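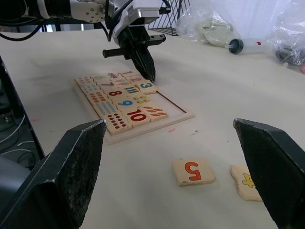
Mullum, March

There are eighteen tiles in the tray and two to go, the 4 and the 5, and I have been in the shared workshop long enough for my tea to form a skin. A three-year-old would have finished, eaten one of the tiles and moved on to the dog. One of our pair of arms has its fingers closed beside the 3 and is giving the matter some thought.

I want to argue that this is a reasonable way for a grown man to spend his evenings. I'm aware of how it looks.

The arms are called Jakari, both of them, after a naming discussion that ended when people got hungry. Satish Solanki and I built them from a kit and a great many afterthoughts, and the spreadsheet says we have put 188 hours into them. The spreadsheet doesn't include the evening we spent hunting for a washer, which Satish maintains was recreation. The puzzle was 36 dollars from a toyshop in Requena, postage extra, and is easily the best-engineered part of the project.

People who drop in tend to ask what it's for. They've read that the robots are coming, they've seen one do a backflip, and they would like to know why ours can't put a five in a hole. I used to answer with a small lecture on tolerances. Now I hand them a tile and ask them to fit it using two butter knives, with one eye closed. The conversation improves a lot after that.

Look at what the job involves. The 5 is lying upside down to the way I'd read it. The 4 has a wavy edge, and it's that edge that decides whether it goes in or sits on the rim sulking. The 3, which is supposed to be home, is riding slightly proud of its neighbours, and a tile that's nearly in is more trouble than a tile on the floor. You and I would press it down with a thumb while thinking about dinner. To a machine the thumb is a research program, and so, I suspect, is dinner.

This is my complaint about how automation gets talked about. We rank jobs by how clever they make the person doing them feel, and then we're surprised when the software takes the clever bits first and leaves the tidying. I've worked in an office. I have watched whole afternoons of my professional judgement get swallowed by a formula. The woman who packed fruit next to me at Culora one summer, turning every pear the right way round without looking, had a skill that I still can't buy, borrow or solder. She was paid less than I was to make charts about the pears.

A proper lab would do this better, I know. It would also do it somewhere with a door policy. The case for the shared bench is that you see the whole humiliating business at walking pace, with cables looping about and somebody's bits and pieces in plastic bags at the back of the table. You see how scuffed the fingers are. Nothing in a launch video is ever scuffed. If more people had stood at a bench like ours for an hour, I think we'd have calmer arguments about what these things will do to us, and better ones about who gets paid for what in the meantime.

Satish disagrees. He thinks I've made a philosophy out of poor calibration, and that with another 452 dollars of better motors I'd have nothing to write about. He may be right. He has said the same of my sourdough.

We've agreed on a target, anyway: 100 goes at the full tray, all the results written down, including the embarrassing ones. He wants to start at seven in the morning, when the workshop is quiet. I've told him I'll bring the butter knives.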